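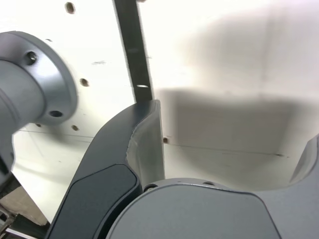

Fig. 1. Dark vertical strip against a white wall, with the small slot near its lower end.

Section 3: Hanging the Tôn wall strip

Before you begin, find the Rilleo hardware bag, part 707. It is taped inside the lid of the carton, where most people look last. Do not throw out the carton until you have it.

You will need a pencil, a level, a screwdriver and a stud finder. Knocking on the wall and listening thoughtfully is a popular alternative and has ruined a lot of plaster.

1. Choose your spot. Stay clear of light switches and outlets, and of the wall straight above or below them. Wires like to travel in those places.

2. Find a stud and mark its center in pencil. Pen will show through white paint for years.

3. Hold the strip up with the slotted end at the bottom. If the slot is near the ceiling, the strip is upside down. It will go up that way without complaint and hold nothing.

4. Check with the level and draw a light line down one side. Your eye is good, but the door frame you are lining it up with may not be.

5. Take the strip down, drill the pilot holes, and put the strip back against your line.

6. Drive the top screw until it is snug but the strip can still swing a little. Check the level again, then add the remaining screws from the top down.

7. Tighten everything by hand.

CAUTION: Do not use a power driver for step 7. The strip will bow, and the Clutby hooks will then sit at an angle you'll notice every morning.

CAUTION: One strip fixed to a stud carries 16 pounds. On the supplied drywall anchors it carries 12. A winter coat with full pockets weighs more than its owner believes.

Note: The slot takes the tab of the Rollero tray. Leave it open if you have no tray. It is not a screw hole, and a screw put through it will void the warranty described on the back cover.

Note: Fresh paint needs a full week before anything is mounted on it. Dry to the touch is not long enough.

If the strip rattles after step 7, go back to step 2 and look for the stud again.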